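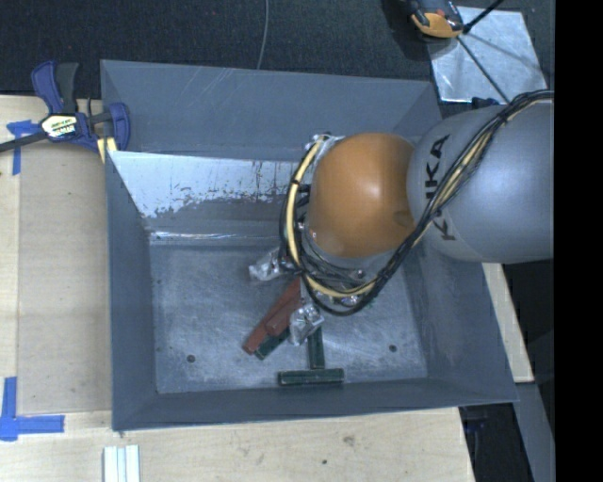

*Fig. 4. Metal bin with sloping sides, seen from above.*

## 3.2 Setting up a returns bin

These steps apply to any open bin on the Cleven packing line. Allow 36 inches of clear bench for each one.

1. Wipe the bench top and let it dry.
2. Set the bin down with the open top facing up. Check that it does not rock.
3. Write the bin number on a Brirkow tag. Returns bins use numbers 159 to 324.
4. Scan the tag, then choose **Returns > Add bin** on the terminal.
5. Enter the weight limit. The default is 38 lb - change it only if your supervisor has given you another figure.
6. Press **Save** and wait for the green check mark.

**Note:** If the terminal shows "Tag in use", the number is still assigned to another bench. Release it first (see 3.5).

**Caution:** Lift with two people when the bin is full. Keep fingers clear of the rim when stacking.

Scratches and scuffs do not affect use. Report bent rims or split seams to Tala Sleiman in stores.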